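Pre-run checklist: Drullumo perception and control stack
Bench 2, 28 October 2024

1. Control software
Build matches release tag — OK.
Jaw width limits loaded from Yurt config — OK. The old February file was still in the folder; removed.
Stop command halts the planner — OK.

2. Camera and view
Lens calibration file loaded — OK.
Both finger pads in view, jaws open — OK.
Target between pads — OK. Mouse pad on blue mat, black with a small white emblem.

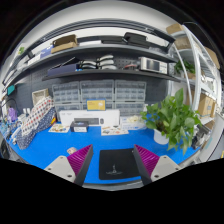 3. Perception
Segmentation mask on mouse pad — COMMENT. The mask spills onto the black inner edges of the finger pads. Raise the edge threshold and rerun.
Plant leaves on right side — COMMENT. They overlap the gripper body in view. Move the pot back before the next run.

4. Logging
Frame buffer set to 4,000 — OK.
Dropped frames in Brornska replay: 183 — FAIL. Ticket open with Mindelico.

Status: hold until item 4 is cleared.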